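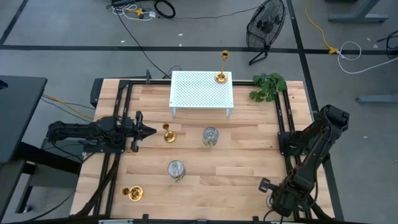

How often should I oil a butcher-block top?

Once a month for the first year, then whenever water stops beading on the surface. In a dry house you may find yourself doing it a little more in January, when the heat is running all day and the wood gets thirsty.

I've kept wood tops going for 9 years now, first in our old rental on Greltside and then in the house, and I still get a silly amount of pleasure out of oiling day. It's a slow job, but most of the slowness is waiting, so you can have your coffee (or a whole lunch) in the middle of it.

What you'll need

Food-grade mineral oil, a couple of lint-free rags, dish soap, a plastic scraper, and sandpaper in 150 and 220 grit. I use the Pirum oil because the hardware store near me carries it, but any plain mineral oil will do. Please skip olive oil! It goes rancid, and you'll smell it every time the room warms up.

Cleaning

Scrape off anything stuck, then wipe the top with warm soapy water and a well-wrung rag. Wipe again with clean water and dry it with a towel. Now leave it alone overnight – oil won't soak into damp wood, and I've ruined a Saturday's worth of work by rushing this.

Sanding

If the top feels smooth, go straight to the oil. For rough patches or pale rings, sand lightly with 150, always along the grain, and finish with 220. Feather out well past the mark or you'll be left with a little dip. Vacuum, then wipe with a barely damp rag and let it dry again.

Oiling

Pour out a puddle the size of a pancake and spread it along the strips, adding more as you go. Be generous at the end grain, which drinks far more than the rest. Wait 50 minutes, wipe off whatever is still sitting there, and buff with a dry rag. A brand-new top will want three or four coats, a day apart.

For extra protection you can rub in a beeswax paste afterward – Moroz makes a nice soft one. Thin layer, ten minutes, buff.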